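Course: Service Robots and Automation Products
Unit 8: Hand-held grippers as a product - reading an offer and testing the kit
Handout prepared by Kátia Aguiar
Version of May 20, 2025

Please read before the lab session. Bring the offer sheet from Annamalai that we looked at in Unit 7, with your own notes on it.

8.1 What is on offer

A hand-held gripper kit is sold to people who want to show a robot how to do a job by doing the job themselves. The operator holds the handle, closes the jaws on an object, moves it and lets it go. The recordings are later used to train a robot arm that carries the same jaws. You already know this principle from the first part of the course, so I will not repeat it. Our question in this unit is a commercial one: what does the customer receive, and how can the customer check it?

We compare two offers. Annamalai sells the kit alone. You get the tool, spare finger pads, a charging cable, a case and one year of repair. Govent sells a service. Their operators come with their own tools, record the tasks you have ordered and deliver the files. Toso, the third name on your reading list, only rents tools to schools, and I leave it for the exercise at the end.

Students often compare the two prices directly, and this is a mistake. With the kit you pay once, but you also pay your own people for every hour of recording. With the service you pay for each accepted recording, and the word "accepted" then becomes the most important word in the contract. We come back to it in 8.4.

8.2 The parts that wear

In the offer, most of the text is about the camera, the screen and the software. In daily use, most of the complaints are about the finger pads. The pads are soft, they touch everything, and they collect dust and grease. A dirty pad slips, and the operator then squeezes harder without noticing it. The recording shows a grip that a clean pad would not need.

When you read an offer, look for these points:

Are spare pads included, and how many pairs?
Can the user change a pad without tools?
Does the seller give a number of grips after which the pads should be changed? Annamalai writes 1,000 grips for normal household objects. I have found no explanation of what "normal" means there.
Is the pad surface flat or textured? Ask for a sample if the offer does not say it.
Are the arms fixed with rivets or with screws? Riveted arms are usually sent back to the maker for repair, so ask how long the repair takes.

Weight is the second thing. A tool that feels light in the shop can feel heavy after one hour with the arm stretched out. The offer should give the weight with the screen and the battery mounted, because this is how the operator carries it. If you find two different weights in the same document, write to the seller and ask which is the working weight.

8.3 Test objects and the transparent container

A fair test uses objects which are found in a home. Sellers prefer to demonstrate with a foam block or a wooden cube. These are easy to hold and easy to see, and they tell us very little about the product.

The transparent container is a good test object for two reasons. First, it is round and smooth, so the pads touch it only on a narrow area at each side. Second, it is difficult for a camera. The background is visible through the walls, and the software must decide which edges belong to the container and which belong to the things behind it. A patterned blanket makes this harder again. If the kit includes software that finds the object automatically, ask the seller to run it on this kind of view and not only on a plain table.

The content also matters. Cotton swabs weigh almost nothing, but they can shift when the container is tilted. A container full of rice of the same size would be a different test, and I recommend doing both.
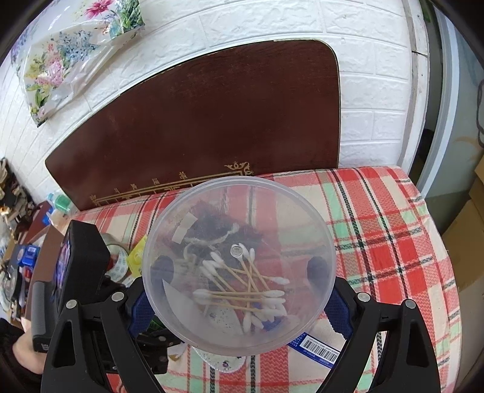

8.4 Procedure for the lab

Work in pairs. One person operates, the other writes. Change roles after each series.

Step 1. Clean both pads with a dry cloth. Write down any cut or worn place.

Step 2. Place the container on a soft surface, such as a folded blanket. Hold the tool so that both pads meet the sides at the same height. If one pad touches first, the container will turn.

Step 3. Close the jaws slowly until the container does not slide. Stop there. Look at the wall of the container; if it bends inward, you have too much force.

Step 4. Lift, hold for three seconds, and put it down at the same place. Watch if the container rotates between the pads during the hold.

Step 5. Repeat until you have a series of eight lifts. For each lift write one of these words: good, turned, slipped, dropped. Please do not invent other words, as we put all the tables together later.

Step 6. Do the same series on a hard table, then compare. Most groups in February had more turned containers on the soft surface - the container was already a little tilted before they closed the jaws.

A note on "accepted". In the Govent contract a recording is accepted when the object is lifted and placed without a drop. A turned container is therefore accepted and paid for. If your customer needs the label to face forward at the end, this definition is not enough, and you must write your own.

8.5 A short case

Drasstead is a small company that packs bathroom and pharmacy articles. They wanted 500 recordings of containers with lids, and they asked for both offers. They chose the kit, mainly for the reason that their containers change every season and they did not want to order the service again each time.

After the first weeks they reported two problems. The operators held the handle in different ways, so the angle of the jaws was not the same from person to person. And they had used one pair of pads for everything. The first problem was solved with a half-day of training. The second was solved by the spare pads, which were still in the case.

My opinion is that the kit was the right choice for them, but the offer should have included the training. I would ask for it in writing.

8.6 Exercise

Write one page in which you advise a school that wants to teach this subject with a small budget. Compare buying from Annamalai with renting from Toso. Include your own results from 8.4, and say clearly which questions the offers leave open.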